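Visit to the Bidley joinery works, open day in February

I took the early bus from Garba and arrived in Bidley at ten minutes before nine. The gate was still closed, but a line was already waiting along the fence. Most people had brought children, and one man had brought a chair leg wrapped in a towel, because he hoped to get advice about it. (He got it, later, near the coffee.)

The works belongs to Dritomon, a firm which makes tabletops, stair treads and kitchen worktops. It opens its doors one time a year. They divided us into groups of 16 persons, and each group received a guide and a box of ear plugs. Please take the ear plugs. In the planing hall I could not hear my own voice.

We started in the yard, where the boards are stacked under a long roof with thin sticks between the layers, so the air can pass. Our guide let us lift two short pieces, one fresh and one from the kiln. The difference in weight surprised me very much. After the yard came the kiln itself - only the outside, with a small window and a dial. I had imagined something bigger. 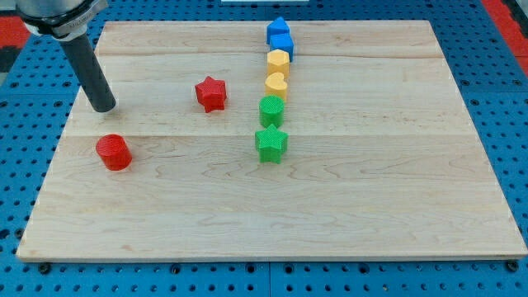
Gluing was the part I had come for, as I am building a desk at home and my first top has bent like a spoon. The guide explained that a wide top is almost never one plank, and that the planks should be chosen on the floor before any glue is opened. On a pale maple board like this one, the seams run along the length and the grain is faint, so the eye accepts the join easily. The small knots and the darker streaks are also there, and I like them. At Dritomon they ask the customer if such marks should stay. I was told that most customers in Meretia say no, and I find this a pity.

My mistake, as I understood it now, was the clamps. I had put all of them on the same side and tightened them as strongly as I could. They should go one above and one below, in turn, and the pressure should be firm but not more.

The finishing room was warm and smelled of oil. We were allowed to rub a sample with a cloth, which the children enjoyed more than anything else.

Some practical notes. The entrance is free, but the lunch costs 5 per person and the soup was finished before one o'clock. Bus 86 stops directly at the gate, and the last one back to Garba leaves at 4:40 p.m. The offcut shop takes only cash. I bought two pieces of ash and one of cherry, and carried them home on my knees.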